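Skistside > Reports > Controller comparison > Section 4
Sharada Rodrigues and Manikandan Lobo, November

4. Simulated navigation trials

We compared two base controllers, Colta and Hegde, in one simulated home. Both received the same start poses and goals. Each controller ran 979 episodes, and an episode ended at the goal or at the step limit.

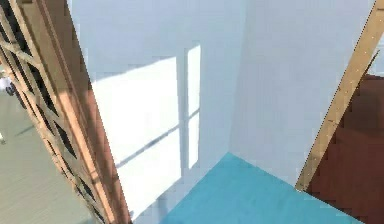 Contacts lasting a single step were logged but did not end an episode. Colta replans at every step. Hegde holds its last plan until the tracking error passes a fixed threshold, so it uses less computing time and reacts later.

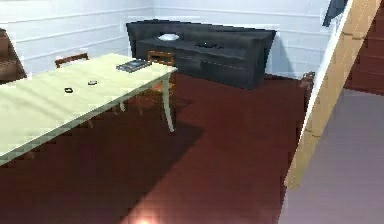
Were the controllers tuned for this home? Tuning was done in separate layouts, and all gains were frozen before the trials.

Camera views were rendered on the same machine for both controllers. We kept the higher camera pitch from our earlier arm tests. 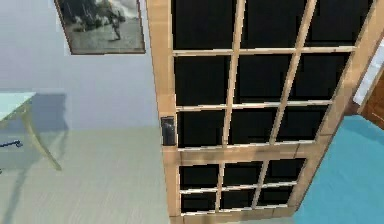
Figure 3. Simulated view with a wood-framed glass door and a teal rug.

Colta reached the goal in nearly 95 percent of episodes. Hegde did worse on routes with tight turns, where it often started to correct too late. On straight routes we found no clear difference.
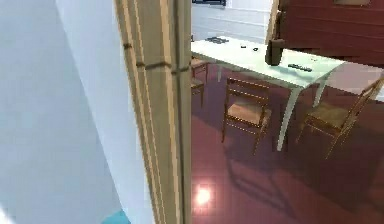 The full log holds 3843 contact events from both controllers. Bhavana Varghese checked the labels by hand and removed duplicates before the rates were computed. Arm motion was disabled throughout; reaching trials are reported in Section 5.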